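Last updated: October

PRENDLOW OPENS ENTRIES FOR A COMPETITION IN FOLDING THINGS YOU ALREADY OWN

Prendlow, the household linen firm, is inviting the public to fold a T-shirt on a bed and be judged for it. Entries for the Momus Fold open this month, and the winner will receive 2,000 euros and a chest of drawers. 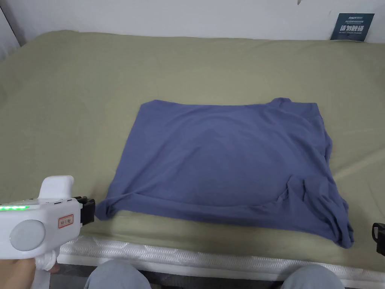
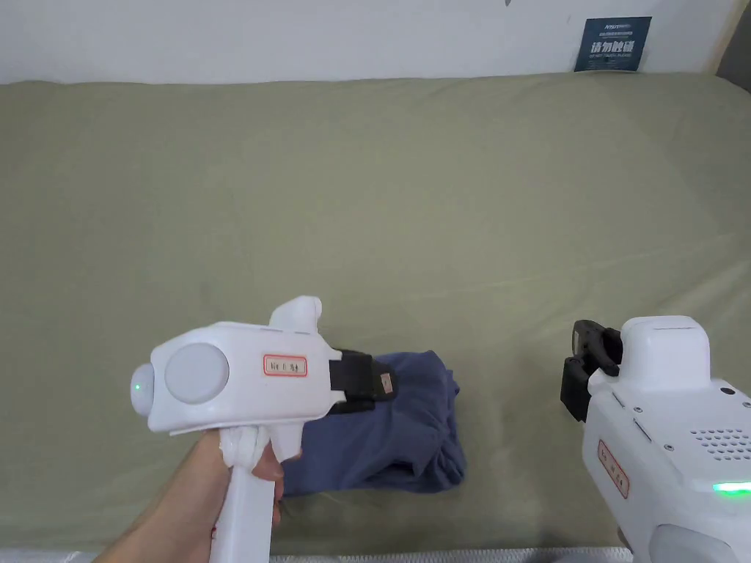
Garments on a sage-green sheet, the surface on which all Momus Fold entries will be judged.

The idea came out of a survey the firm ran among its own customers last spring. Of the 1,386 people who replied, 305 said they fold their T-shirts the way their mother did, and 225 said they do not fold them at all and would rather the matter was dropped.

Prendlow has not dropped it. Heats will be held at its shops in Plesik, where each entrant gets one bed, one T-shirt and four minutes. Sleeves must be tucked in and the collar must end up somewhere sensible. Smoothing the sheet first is allowed - it does not stop the clock. Entrants may bring their own shirt, provided it has been washed.

"People have very strong views on folding and very untidy drawers," said Kaj Hviid, head of bed linen at Prendlow. "I include myself. I have worked here for years and my sleeves still come out the side."

The final will be judged by Hviid and two members of the Zoëga laundry, who have asked that nobody talk to them while they are looking at hems. Marks are given for straight edges, flatness and whether the thing would fit in a drawer. There are no marks for speed.

A class for fitted sheets was considered and withdrawn after the first rehearsal.

Entry is free. Forms can be picked up at any Prendlow till and should be handed back folded.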